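2019-11-04

I gave up on the paper planner in March. I had used one for 9 years, the same kind every time, and by the end I was writing things down in it and then never opening it again. A dentist appointment went by that way, and so did my cousin's birthday.

What I use now is a stack of index cards and a binder clip. Each card gets one thing on it. If the thing has a date, the date goes in the top right corner. Cards with dates go in front, in order, and the rest go behind them however they land. When something is done I tear the card in half and drop it in the recycling.

Raed Khasawneh told me he did it with colored cards, one color for work and one for home. I tried that for two weeks. I kept running out of the work color and using the home color for it, and then the colors meant nothing, so I went back to plain white. A pack lasts me a long time. I bought 2000 in one go and I'm still on the first box.

The part I like least is Sunday night. I take the clip off, lay all the cards out on the kitchen table and read every one. It takes half an hour if I don't get distracted. Most weeks there are six or so that I have been carrying since summer. "Call Atallah about the gutter" has been rewritten twice because the card got soft at the corners. I still haven't called.

I did try an app before this. My sister uses one called Heto and she likes it. I liked it too, for a while, but I would pick up the phone to check one thing and then read the news for twenty minutes. A card can't do that.

Next I want to sort out the receipts. They are in a shoebox and two envelopes, and the older ones have faded so much I can only read the store name. I'll probably start with this year's and leave the rest alone until the taxes are done.

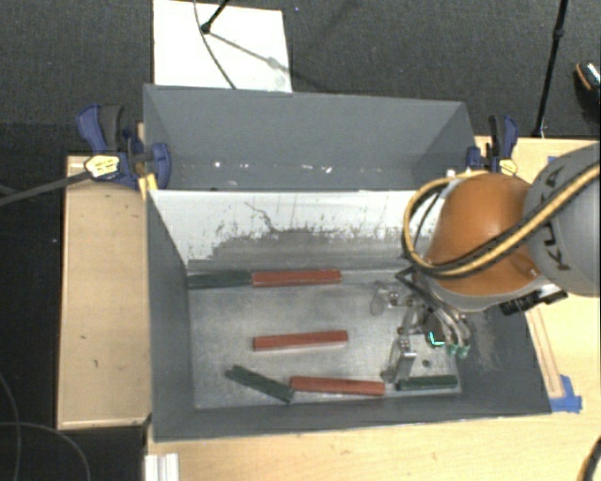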